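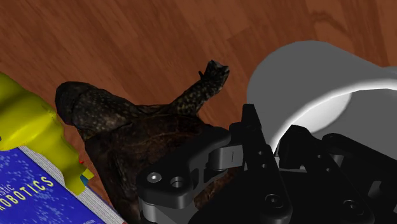
*Wrist view in the simulated cell, with the left finger close against the turtle.*

26/02/2025

I have maintained the Daromero cell since December, when Sibel Gündoğdu handed it over to me together with 17 pages of notes. The cell exists only in software. It nevertheless requires as much upkeep as any machine I have bolted to a floor, and I wish to set down how that upkeep is presently arranged.

The first matter is the wrist camera. Its mounting offset is stored in a separate file from the arm model, and the two must be changed together. During the last update they were not. The rendered fingers sat 3 mm away from where the collision model placed them, and grasps that looked sound were rejected by the planner. Seung-woo Son traced the fault by comparing the screw hole on the left finger plate with its position in the drawing. I now repeat his comparison whenever either file is touched, and I record the result in the log we call Olia.

The second matter is the set of objects. Dark meshes deserve particular attention. The turtle is nearly black, as is the gripper, and in the wrist view the shell merges with the shadows under the links. Joelle Haddadin proposed brightening the turtle. I declined, as the difficulty is a useful one, and we raised the fill light slightly instead. The white cylinder gave the opposite trouble, and its highlight was reduced on the same occasion.

The third matter is the placement of the arm. The base is fixed to the marble countertop, and the table is positioned relative to the base. Min-kyu Yoo had formerly arranged it the other way, so that any adjustment to the dining room moved the robot as well. Correcting this took over two working days and required every stored pose to be written again.

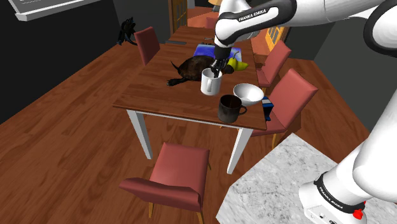

*The room view: white mug held at the rim, dark mug on the table below.*

For the grasp check I use the white mug. The fingers are closed on the rim, the arm is commanded to hold for 15 seconds, and any drift is read from the joint log. Should the mug creep, I examine the friction values before altering the grip force. Deok-su Kong prefers the reverse order, and our correspondence on the subject continues.

There remains the small blue box at the right edge of the tabletop, which partly overhangs it. Its starting position is due for review in the next revision, under the heading Brulau. Until then, the object file should be left as it stands.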